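Minutes of the Teltitz Building Users' Group
Nov 2, 2023, upstairs meeting room

Present: the chair, the secretary, and members from the pottery class, the repair shop, the choir, the print room and the Marar playgroup. Apologies were received from the chess club. The chair opened the meeting once the choir had finished moving the chairs back.

## 1. Minutes of the last meeting

Accepted with one correction. Under "Side entrance," the word "locked" should read "latched." The door can't be locked from the outside until the new cylinder arrives.

## 2. Matters arising

- The hot water in the second-floor kitchen is working again. The timer had been set to the wrong half of the day.
- The missing folding tables were found in the print room, behind the paper racks. They have gone back to the store cupboard.
- The letter to the landlord about the gutter on the north side was sent. No reply yet. The secretary will call.

## 3. Heating

Serkero came to look at the boiler and sent a written report, which was passed around. The boiler is old but safe. The pump is noisy and should be replaced before next winter. The radiators in the choir room need to be bled, and two valves there are stuck open.

The choir said the room has been too warm to sing in and too cold once the windows are opened. The pottery class said they have the opposite problem and bring their own heater, and they asked whether that was allowed. The chair said that portable heaters are allowed if they are switched off at the wall when the room is empty and kept away from the curtains. This will be added to the notice by the front door.

**Agreed:** accept the Serkero quote for bleeding the radiators and freeing the valves. The pump will be discussed again in March, when the group has a better idea of what is left in the repair fund.

## 4. Room bookings

The paper calendar in the hallway and the shared online one do not match. Last month the playgroup and the repair shop both arrived for the ground-floor room, and the repair shop gave way.

There was a long discussion. The print room would like to drop the paper calendar entirely. The choir has several members who don't use the online one and would miss it. The playgroup suggested that the paper calendar stay up, but only as a copy, printed out fresh every week.

**Agreed:** the online calendar is the one that counts. The secretary will print it at the start of each week and pin it up. Anything written on the paper copy by hand is a request and will be treated that way.

Bookings must be made at least 3 days ahead. Cancellations should be made as early as possible. The chair asked groups not to hold a room "just in case," which has happened more than once this fall.

## 5. Charges for next year

The secretary explained the figures. Electricity has gone up more than expected, and the income from one-time rentals was lower than last year. The proposal was to raise the hourly charge for regular groups by 5 percent and the charge for outside rentals by 10 percent.

The playgroup said that they could manage the increase but would need to tell parents well ahead. The pottery class asked if kiln use would be charged separately. It will not, for now. The kiln has its own meter, and the class will go on paying from that reading.

**Agreed:** both increases, starting with the first bookings of the new year. The secretary will write to all groups.

## 6. Bicycle parking

The Clivulitz office across the yard has offered a used rack that it no longer needs. It holds roughly 20 bicycles. The question was where to put it. Beside the main steps it would be in the way of strollers. By the trash bins it would be out of the way, but dark.

The repair shop offered to move the rack and bolt it down if somebody else gets permission from the landlord. The spot by the bins was preferred by most of those present, with a light added later.

**Agreed:** say yes to the rack. The chair will ask the landlord about the bins and will raise the gutter at the same time.

## 7. Cleaning

The sink in the second-floor kitchen has been left with clay in it again. The pottery class said it would remind its evening members and put a bucket next to the sink in their own room.

Trash bags are being used up faster than they are bought. Groups are asked to take large boxes and packaging home with them.

The stairs will be mopped less often over the winter break, and the hours saved will go toward a proper clean of the windows in spring. The choir asked that the windows in their room be done first, as the blinds there come down only partway.

## 8. Open house

The open house will go ahead in spring. The print room will make the posters. The choir will sing twice, once near the start and once in the afternoon. The playgroup would like the ground-floor room and the use of the yard if the weather is good. The repair shop will take in small items only, with no televisions this time.

There was no decision about food. The pottery class is willing to run a table with coffee and cake but does not want to handle the money. To be carried over to the next meeting.

## 9. Any other business

- The first-aid box on the ground floor is short of bandages. The secretary will buy more.
- The hallway light outside the print room flickers. Reported to the landlord's office.
- Two keys are still out from the summer. Groups should check their drawers.
- The chess club asked by email for a cupboard. There is none free at present, but they may use the bottom shelf in the upstairs closet.

## Actions

- **Chair:** landlord, about the gutter and the bicycle rack. Reply to Clivulitz.
- **Secretary:** Serkero order, letter on charges, weekly calendar printout, bandages, heater notice.
- **Pottery class:** bucket and reminder about the sink.
- **Print room:** first draft of the open house poster.
- **All groups:** look for keys.

The next meeting will be in the same room. Items for the agenda should reach the secretary a week before.
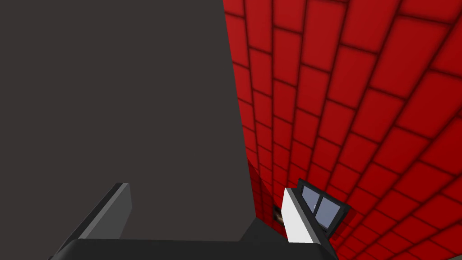

Computer rendering: brick-patterned wall and dark gray surface, wide-angle view.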